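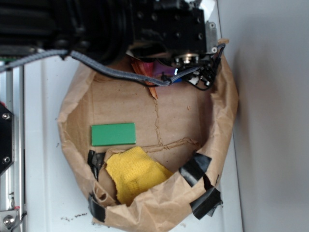

The Brundside Bag: a small gallery

Every collection has a good end and a bad end. The good end of ours is on the first floor at Brundside, in glass cases, with labels that Sadao Imai wrote in March and has been quietly correcting ever since. The bad end is the handling collection, which lives downstairs and gets picked up, sniffed, dropped, rubbed on cheeks and (once, by an adult) licked.

This gallery is devoted to the bad end, and in particular to the brown paper bag. We have owned proper containers. There was a set of Pladberg trays with felt in the bottom, which were lovely and which the felt came out of. There was a basket. Kumiko Arai brought in a lacquered box that was far too good for us, and we gave it back before anything could happen to it. Then we ran out of everything on a busy afternoon and somebody emptied their lunch out of a paper bag, and we have used paper bags from that day on. They cost next to nothing, they rustle, and people put a hand into one without having to be asked twice.

The inventory had 1,774 entries when Malcolm Dunmore last went through it. He would like it to reach 2,000 before he retires, and has been accused of listing both halves of a broken cockle. A good 271 of those entries are just described as "shell". We are working on that, in the sense that Malcolm knows and is cross about it.

The rules for filling a bag have settled down over the years:

One thing from the sea, if we can manage it.
One thing soft.
One thing with straight sides, as a rest for the fingers.
One thing that starts an argument.
Nothing that was ever a sandwich.

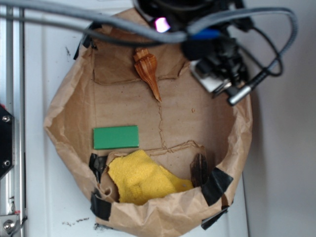

Words by Rónán Mulligan
Handling Collection, Brundside

Spiral shell, green block, yellow cloth, and the dark brown one people fall out over. Sides rolled down, tape on, open for business.

The shell always gets noticed first. It has ribs all the way round and narrows to a point, and most hands go straight to the point, as hands will. I'd send you to the ribs instead. Run a thumbnail down them and you get a noise like a very small washboard. Chie Yokoyama says a shell like this should lie with its tip towards the visitor, and I have never heard a reason for it, but it does look more polite.

The green block is flat and rectangular and I won't hear a word against it. Visitors tend to skip it. Then they come back to it after the shell and the cloth and hold on to it for the rest of the talk, and we have to ask for it at the door.

Yellow cloth, terry sort of texture, bunched up. Kumiko folds cloths before they go in a bag. I don't. You can tell whose bag it is.

As for the dark brown piece leaning up against the paper: bark, or wood, or possibly a seed pod. I have heard all three put forward with great confidence. Malcolm has it down as "bark-like", which he regards as a ruling and the rest of us regard as a shrug. If you know your seed pods, the desk would be glad of you. Bring patience.

The bag itself deserves a line. A new paper bag is stiff and stands up straight, and you can't see into it unless you are tall. Roll the edges outwards and squash them about a bit and you get something closer to a bowl, creases and all. The black tape round the rim is my contribution to museum design. Sadao has asked whether it could be a nicer colour. It could.

Speck of something on the paper, to the right of the shell's tip. Not in the inventory. Don't tell Malcolm, he'll number it.

Bags can be borrowed by schools and clubs for 90p, contents to be returned in whatever order you like. The Ollum branch keeps its own set, and theirs has a pine cone, which they do go on about. Postcards of the good end are on sale upstairs. There are no postcards of the bad end, though I have asked.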